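Home | Bench notes | Parts bin | Links | Contact

Filed under: Consoles & Handhelds / Repair log

August, bench notebook – Velano handheld, second unit

Picked this one back up at 7 p.m. after leaving it open on the mat overnight. The complaint from the seller was no sound and a d-pad that registers left when you press down. Battery was flat, so I ran it from the bench supply at first. Boots fine, menu comes up, the built-in games load. Sound works through headphones but the speaker is dead.

Speaker first. Measured open across the terminals, so it isn't the amp. I had a spare from the parts unit, same diameter but a little deeper, and the back shell won't close over it without shaving the ring on the inside. Took the ring down with a flat file and checked the fit after each pass. It closes now with no bulge at the seam. Volume is a bit lower than on the first unit, and I get a rattle on low notes at the top setting. Put a thin strip of foam tape around the rim and the rattle mostly went away.

D-pad next. The contacts were gray and sticky, probably a drink at some point. Cleaned with alcohol and a cotton swab, then again with a fresh swab because the first came up brown. The rubber membrane had a small tear next to the down pad, and it was folding over and touching the left contact. That explains the fault. Swapped in the Plutness replacement membrane. It's stiffer than the original and the diagonals need a firm thumb. Samer says they loosen up after a week or so of play. We'll see.

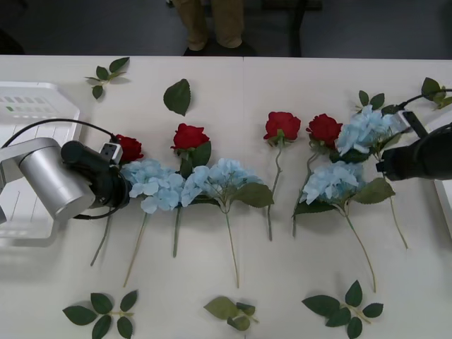 With the shell off I also dumped the firmware, which I never got around to on the first unit. Used the Dreltik reader on the clip. The first try gave me garbage, all the same byte repeated. Reseated the clip and got a clean read. Read it again and compared, and the two files match. Saved both to the shared drive under Velano, named by board revision. Please don't rename them, the notes in the older entries point to those file names.

The firmware is newer than the one Samer Hamdan pulled last year. The games list is the same but the order is different, and the save state menu has been moved under the pause button. Save states from the old version don't load on this one. It shows a blank slot and goes back to the menu with no message. I tried it with saves from three different games and got the same result, so I don't think it's a bad file.

Input lag is still the main problem with this machine. I tried the scrolling shooter and the platformer and counted frames on the slow motion recording from the phone. I get some 6 frames between the button going down and the sprite moving. The old Sampaio stick on the same TV is clearly quicker, though I didn't measure it the same way and should before writing it up. Turning off the smoothing filter in the display menu makes no difference I can see. I had hoped it would.

Video out is okay. Colors are a little dark in the reds, and there's a shimmer on vertical scrolling that I remember from the first unit. The picture is stretched by default and the setting goes back to stretched every time you power off.

Still to do:
– charge the new battery fully and time it at half brightness
– measure the Sampaio stick properly, same TV, same phone
– find shorter screws for the bottom left post, the one in there now is too long and is starting to mark the shell
– ask Samer whether he kept the old save files from before the update

Closed it up with the three good screws and left it on charge.

Tags: handhelds, firmware, input lag, speaker swap

3 comments

padwork
Same blank slot problem on mine after updating. Going back to the old firmware fixed it, but you lose anything saved since.

S. Hamdan
I have the old saves. They're on the laptop, I'll copy them over. The membrane does get better, give it time.

tinroof64
What did you use to open the shell? Mine has a clip near the headphone jack that I'm scared of snapping.

Older entries | Newer entries | Back to top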